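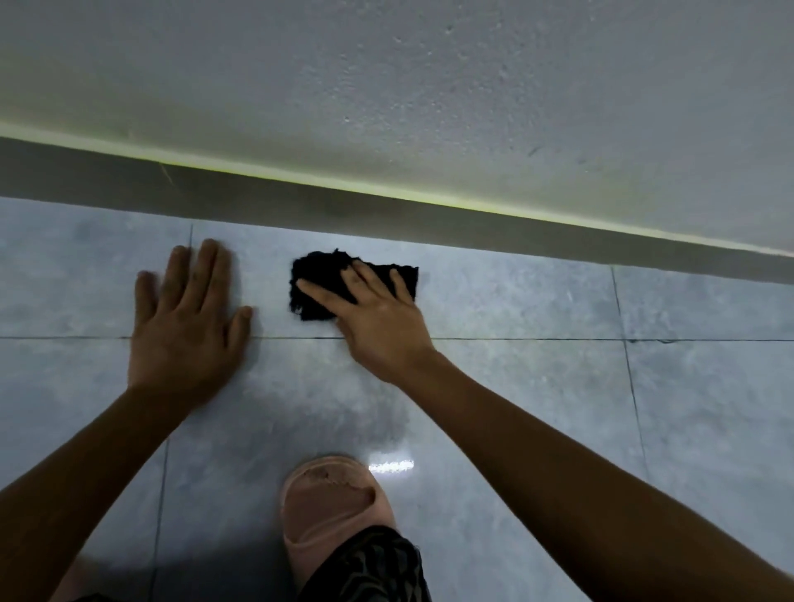
Floor scrubbing machines at Sturnden: staff questions

Last updated 2020-09-11. Queries to Eimear Kavanagh, site services.

What is being introduced?
Two Jilto scrubber-dryers, which steer themselves along a stored route. They cover the corridors and the canteen, 2,483 square metres in total. Offices, stairs and washrooms are not on the route.

Will cleaning jobs be lost?
No posts are being removed. Contracted hours stay as they are until the review in January. Time released from mopping moves to edges, door frames and touch points.

Why is edge work still done by hand?
The brush deck stops 43 mm short of any vertical surface. It cannot clean a baseboard or the strip of tile next to it. Both are wiped with a cloth. 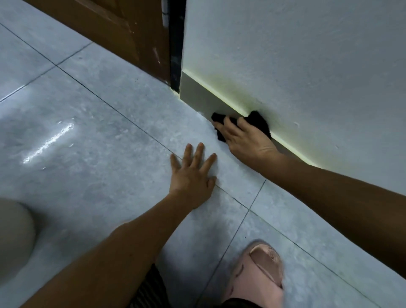

Cloth work where the baseboard meets the floor, near a door.

Does this mean more time on the floor?
For some staff, yes. The first rota put all edge work into one block, and Gaëtan Boyer raised this at the shift meeting. Edge work is now limited to 170 minutes per person per week, split over at least three shifts. Kneeling pads and long-handled edge tools can be drawn from the Flirden store.

What do I do if a machine stops?
Press the green button once. If it does not restart within a minute, switch it off at the key and log the fault code. Do not push it by hand with the deck lowered.

Who empties the tanks?
The late shift. Training takes six hours, is paid at the normal rate and is given by Guérin, the supplier's service firm.

Does the machine record staff?
It stores distance readings, fault codes and run times. Run times are not used to assess individuals.

How is edge work checked?
By the supervisor, by eye, one corridor per shift. There is no timer on it. Marks that do not come off with a cloth are reported to maintenance; do not scrape the paint.
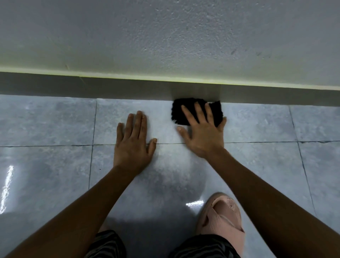 Black cleaning cloth in use on tile at the foot of a wall.

Can I ask to stay off machine duties?
Yes. Tell Eimear Kavanagh in writing before the rota is issued. Pay grade is not affected.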